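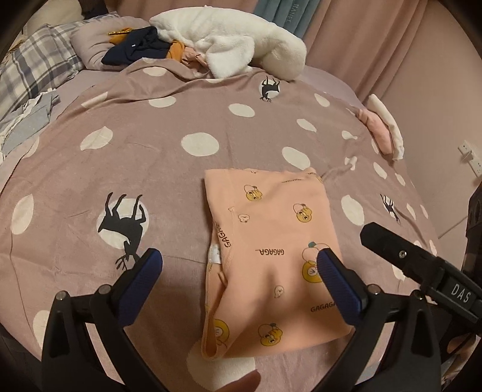

Every spring the same advice comes back, and I have now been told by three separate people that children's clothes should be bought two sizes up. It saves money, they say. They grow so fast. I have a six-year-old and a drawer full of receipts, and I don't believe it.

I should say where I'm coming from. I kept every receipt from October on, partly because my brother-in-law Hüsnü Tekin bet me I wouldn't. He is a two-sizes-up man. His kids go around with cuffs rolled like little dock workers, and he will tell you the coat has "another winter in it" before you've got your shoes off.

So, the receipts. I spent $141 on clothes for one child over that stretch, with 13 items in all. Five of those were bought big on purpose. Of the five, two fit now. One pair of pants was so long she tripped on the stairs at her grandmother's, so those went on the closet shelf, and by the time I remembered them the waist was too tight and the legs were still too long. I don't know who the pants were made for.

The other two are waiting. That's the part of the math people skip. Clothes that are waiting have been paid for, and they're doing nothing, and there's a fair chance the kid will hate them when their turn comes. Mine dropped all dinosaurs in the space of a week. I had a dinosaur sweatshirt in reserve (Jaletti, on sale, up to 30 percent off according to the sign, though I never saw what it was off from). It's still in reserve.
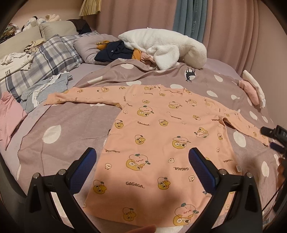 So does buying big save any money at all?
Sometimes, on coats and rain boots, and hardly ever on anything with a waistband.

Coats I'll give him. A coat can be roomy and still do its job, and you can get a sweater under it. Pajamas maybe, if you don't mind the bottoms sliding down. But shoes, never, and I'm surprised how many grown adults will argue with me on that one. A kid in shoes a size too big walks like she's wearing buckets.

Then there are the labels. I laid an Allent size 6 shirt on top of a Vasylenko size 6 shirt and the Vasylenko was wider by a good two fingers. So what does "two sizes up" even mean? Up from what? If the number on the tag can drift that much between two shirts from the same store in Lesavthorpe, then the whole rule is built on mush.

What I do now is dull. I buy what fits, plus a bit, and I buy less of it. I wash more often, which my brother-in-law says eats up the savings in detergent – he may have a point, and I haven't kept those receipts. The secondhand rack at the church hall is still the best deal in town if you get there early and don't mind missing buttons.

He hasn't paid up on the bet, by the way. He says the receipts have to run a full year before they count. I don't remember agreeing to that, but fine, they're still in the drawer, and he can come over and add them up himself.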